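Meltthorpe test cell back in service after gripper cable change

23 October 2024

The tabletop handling cell at Sterka's Meltthorpe site returned to service this week following a scheduled stop for cable replacement and recalibration. The arm had logged 1,946 hours since its last full service. Sterka sets the interval at 2,000 hours.

Howard Cropper, who maintains the cell, replaced the external cable between the upper arm and the gripper. The old cable had been clipped close to the wrist and showed wear in the jacket near the connector. The new one is routed in a wide loop past the wrist joint, which leaves slack for full rotation but requires more clearance over the table.

"The loop has to pass the objects on the table without dragging anything," Cropper said. "We ran it slowly through the end positions first and moved the anchor point twice."

The base bolts were checked for torque and two were retightened. The arm stands on its own metal side table, separate from the wooden work table, so any shift between the two shows up as an offset at the gripper. Cropper re-measured the table plane after tightening and entered new values in the controller.

Finger alignment was set next. The two-finger gripper is checked with small cubes, picked up and set down 300 times at low speed – a run that is repeated in full if one pick fails. 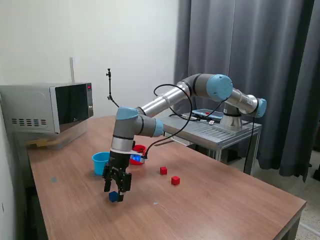

The first run was stopped after 30 picks when the controller reported a drop in finger force. The fault was traced to a parameter left over from an earlier set of fingers. With the value corrected, the second run was completed without a stop.

Hemi Sutcliffe, who schedules work on the cell, said the Tolentino sorting trials will resume first, followed by software tests for Gostero. The cable will be inspected weekly until the end of October – after that, the check goes back to the monthly list.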